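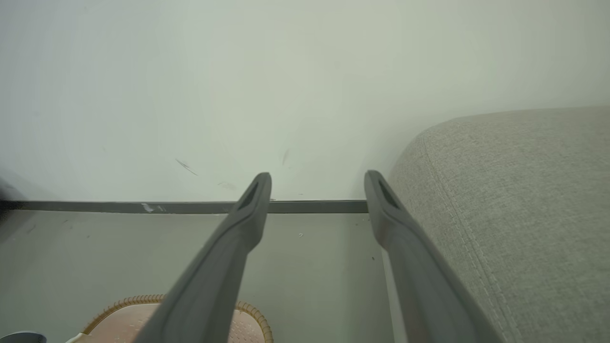 Wall scuffs, baseboards, floor edges. Notes from doing the back room and the hall, 2022-07-08. Adding to these as I go so the order is a bit all over.

**Before anything gets wet**

Vacuum first. Always. Crevice tool, slow, right along where the baseboard meets the floor. If you mop over grit you get gray paste in the corner and then you're in there with a toothpick. Been there.

Pull the furniture out if it'll go. If it won't, wrap a damp microfiber around a yardstick with a rubber band and slide it under. Takes a couple passes.

**Marks on a pale wall**

Start with the gentlest thing and work up:

- dry microfiber, light rub. Gets more than you'd think
- pencil eraser, white kind only. Pink ones leave pink
- warm water with a drop of dish soap, cloth wrung out hard
- baking soda paste on a fingertip, tiny circles, rinse
- melamine sponge, last resort, barely any pressure

The sponge is sandpaper basically. On flat paint it leaves a shiny patch that shows worse than the scuff did, every time the light comes in sideways. I have one of these in the hall at shoulder height and I see it daily.

Dark thin streaks are usually rubber or chair leg. Eraser first for those. Soft smudgy gray ones are mostly hands and bags, soap does it. If you can feel the mark with a fingernail its a scratch and no cleaner is going to help, go to touch-up.

Test behind a door. Yes even with plain soap.

Wipe from the bottom up if you're doing a big area, drips on a dirty dry wall leave tracks.

**Touch-up paint**

Stir longer than you want to. The can we had was Grarley eggshell, sitting since the hall was painted, and the top inch was practically clear.

Small dab, small brush, then feather out with a barely loaded bit of sponge. Don't paint a neat square over the mark, you'll see the square. Let it dry overnight before deciding it doesn't match. Wet paint never matches.

Off-white is the worst for this. If the wall's been up for years the old color has shifted and you may be doing the whole wall corner to corner. Sorry.

Write the color name on the lid AND on tape inside the closet. Lids rust.

**Chipped baseboard**

Gray shows every chip because what's under it is nearly always lighter. Vacuum cleaner head does most of the damage at our place, I've stuck felt tape on the front edge of ours now.

For a small chip:

1. Wipe with rubbing alcohol, let dry
2. Sand the rim of the chip only, 220 grit, a few strokes
3. Filler if it's deep (I use Probert, the little tube). Skip if it's just paint gone
4. Tape the floor
5. Two thin coats, not one fat one

Meirion Humphreys down the street uses a paint marker from Plovmont instead and says gray is the one color you can get away with. Tried it on two chips in June. Fine from standing up. Close up theres a ring.

Pull the tape while the paint's still a bit tacky, back on itself, slow.

**Smooth gray floor**

Hides dust, shows specks. White bits especially, plaster crumbs, paper, whatever. A dry flat mop every couple days beats a big wet clean.

When you do wash, cleaner goes in the bucket, not on the floor. Half the dose on the bottle. The Zelta stuff at full strength left a film that grabbed every footprint, took 3 rinses to shift. Cap and a half in a full bucket now, no trouble.

Work from the far wall to the door, change the water when you can't see the bottom of the bucket. Dry the edge along the baseboard with an old towel under your foot.

**Keep in one caddy**

White eraser, two microfibers, old toothbrush, dish soap in a small squeeze bottle, painter's tape, 220 paper, little brush in a sandwich bag. Otherwise it's 14 trips to the garage for a five minute job.

Still to try: felt pads vs the screw-in glides on the chair legs. Also need more tape.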